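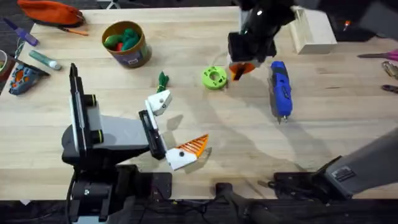
Tsoukalas工坊 · 器材与台面管理组

共用工作台小件物品归位办法十月起试行

Tsoukalas工坊器材与台面管理组已完成共用木工作台的小件清点，并公布一份归位办法，十月起在Selia室试行。办法适用于台面上的文具、手持工具、打印件、软质物件和袋装、筒装容器。

清点由Kosmas Tsolakis负责，登记表由Eftychia Pappas录入。登记表目前有2123条记录，其中1071条属于文具和耗材，其余为工具、打印件、容器及未分类物品。每条记录包括名称、主色、存放位置、可否叠放和最近一次核对的人员代号。旧表中的“杂物”一栏取消，原栏内的记录逐条改归，暂时无法归类的放入“未分类”，保留到下一次核对。

这次调整的起因是旧表名称不统一。同一支马克笔在旧表里有三种写法，胶棒有时记在“办公”，有时记在“粘接材料”，手持电动工具则常常只写颜色。Flindinon项目组在九月的台面交接中按旧表查找，部分条目在表内有、在抽屉内没有，另有一部分正好相反。管理组核对后认为，问题多数出在名称和位置栏，物品本身大多仍在室内。

新的命名规则采用“类别在前，颜色在后，特征最后”的顺序。以台面上常用的几件为例，带帽的紫色笔记为“马克笔，紫，浅紫帽”，胶棒记为“胶棒，蓝绿，白帽”，橙色柄的细刷记为“刷，橙柄，细”。拉链袋按外观登记，袋内物品另列，不得只登记袋子而省略内容。圆筒形纸筒同样处理：筒身为一条，筒内的软质物件各为一条，绿色和红色分开填写，筒号写在位置栏中。筒身图案颜色较多，不作为识别依据，以筒底所贴编号为准。

台面划分也有变动。工作台高900毫米，台面为浅色拼板木材，旧办法按左、中、右三区管理，新办法改为作业区和边沿区。作业区只放当次要用的物件，边沿区可放笔、刷、胶棒、拉链袋和立放的纸筒。边沿区物品不得超出台沿，这一条在试行前已经口头通知过，仍有袋子一角搭在台沿外的情况，因此写入正文第四条。纸筒必须立放，开口向上，放置点用浅灰色胶带标出圆形轮廓。 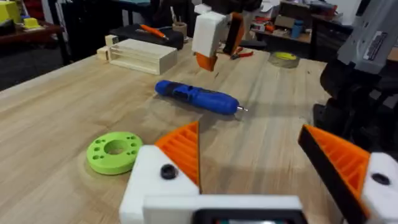
手持电动工具单列一节。蓝色的手持工具平放在作业区时，工作头一端的朝向应一致，具体朝向由当班人员在开工前写在白板上；收回时先取下附件，再放入抽屉的泡沫槽。泡沫槽由Grirnwood供应，槽位按工具外廓切出，深度以工具上表面略低于抽屉沿口为准。第一批泡沫送到后，试装发现两个槽位对带黑色握持部分的工具偏紧，已退回重切，重切件到货前相关工具暂放在抽屉后部的布垫上。

打印件的管理比其他类别复杂。绿色圆环中央有大孔，环面另有若干小孔，旧表中曾被记为“垫圈”“齿轮”和“底座”，管理组统一改为“圆环，绿，多孔”。橙色楔形件记为“楔块，橙，圆背”。两类物件都不写用途，因为不同项目对同一件打印件的用法不同，写入用途会引起重复登记。需要注明用途的，由项目组在自己的作业单上填写。

打印件存放时按形状分盒，不按颜色分盒。Kosmas Tsolakis在说明中写道，按颜色分盒取放较快，但橙色件数量增长明显，一盒装不下后又会分出第二盒、第三盒，最后仍要按形状翻找。圆环平放，叠放时上下环面对齐；楔块以平面着盒底，不得以弧面着底。盒内净重上限为1000克，超过上限的应分装，并在盒盖上写明分装序号。

台面的清洁和检查在每次作业后进行。检查内容为：拼缝处有无颗粒，台面有无新的划痕或深色斑点，胶棒和马克笔的帽盖是否盖紧，刷毛是否残留胶料。原有的小斑点和木材自身的深浅色带不作为损伤记录，Eftychia Pappas已在台面草图上把它们标出，草图夹在登记表首页后面。新出现的痕迹用铅笔在草图上补标，旁边写当班代号，不写姓名。擦拭用微潮的棉布，顺木纹方向进行，不得使用砂纸或含研磨颗粒的清洁剂。
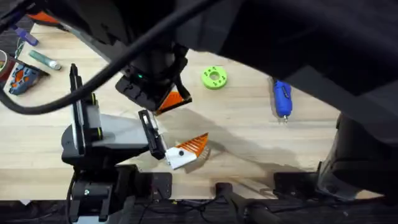 Selia室共用工作台，浅色拼板木台面，台上有散放的小件。

照明方面，管理组收到过两份意见，都与台面阴影有关。小件落在阴影里时，深色件与木材的对比下降，清点时容易漏看。现阶段不增加灯具，改为规定清点时从台面两侧各看一遍，第二遍由另一人完成。两遍结果不一致的，以实物逐件拿起核对为准，并在登记表备注栏写“复看”。台面上方有线缆经过的位置，不得把高筒形容器放在线缆正下方，也不得将袋子的拉链头挂在线缆上。

耗材的补充周期没有改变。胶棒、马克笔按月申领，空管和写不出的笔先放入待核盒，核销后再丢弃。过去有人直接丢弃空管，表内条目因此一直显示在库，Pappas录入时不得不逐条追查。试行期间，未经核销即丢弃的条目按“去向不明”处理，每月在布告栏列出条目名称，不列人员。

新办法对借出也作了限定。纸筒、圆环、楔块可整盒借到其他房间，手持电动工具只能在Selia室内使用；确有需要带出的，由Prodromos Stefanou签字，归还时两人核对附件。借出单仍用纸质三联单，白联留存，黄联随物，蓝联交管理组。电子表单正在编写，字段与纸质单一致，启用时间另行通知。

标签改用哑光白底、黑字，字高以站在台前能够读出为准。此前的亮面标签在顶灯下反光，已从抽屉面板上揭除，残胶用塑料刮片清理。标签贴在容器上，不贴在工具和打印件上。笔和胶棒不逐支贴标，以盒为单位管理，盒内品种有变化时，当班人员须在当日更换标签。圆环的小孔部位和楔块的弧面同样不得粘贴任何胶带，临时编号写在随附的纸卡上。
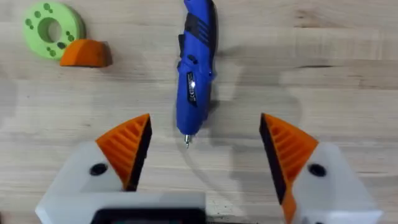 Ayanda Mofokeng在意见征集中提出，打印件只写形状和颜色，对经常使用的人够用，对第一次到Selia室的人仍然不够，建议在每类打印件的盒盖内侧加一张等大的轮廓图，圆环画出中央孔的直径，楔块画出侧面。她还认为，朝向写在白板上容易被擦掉，应当在抽屉内留一张固定的卡片，换班时只翻面，不重写。

管理组对第一项意见的答复是采纳，轮廓图由Despina Kourkoulas绘制，先做圆环和楔块两类，其余类别视试行情况补充。第二项意见暂列待议，理由是目前朝向随作业内容变化，两面卡片不够用，多页卡片又需要另设卡槽。Kourkoulas已要求各项目组在交接单上记下每次使用的朝向，供月末汇总。

归位办法正文、台面草图和命名对照表存放在Selia室门内侧的文件夹，借阅后请按页码放回。登记表中名称或位置有误的，可在条目旁用铅笔注明，由Eftychia Pappas于当日下午四点后统一改录。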